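**Arm safety rules – notes from the June meeting**

I took notes again, so blame me for gaps. In the room: Essam, Upendo, Keegan and me (Ruairi). Magdy called in from Molgate and dropped off after 45 minutes.

We started with the speed limit near the table. Keegan wants one number for everybody and I'm with him – the old sheet has three and I can never remember which one counts! We settled on 302 mm per second any time a person is inside the taped line. Essam will change it in the Lukton settings and print the new sheet.

Then cables, which ate up most of the hour. Upendo had been through the Biltarow guide (all 61 pages, bless her) and she'd like us to check the slack by hand before each run.

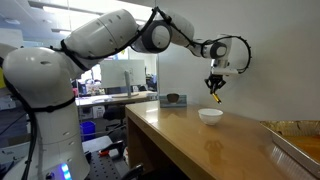
I asked if that meant every single run, even the short ones, and she said yes, every one. Fine by me. Magdy thought once a shift was plenty, but he was outvoted. We also agreed that straps get looked at in the same check, and whoever does it signs the log.

Reaching in to move a bowl or a tray: pause the arm first, hand on the stop button. Keegan is rewriting that paragraph so it fits on one line.

Not settled: who's allowed to change tools on the gripper. Essam says trained people only, but we don't have a list of who's trained – he'll ask Shawky for theirs and bring it next time.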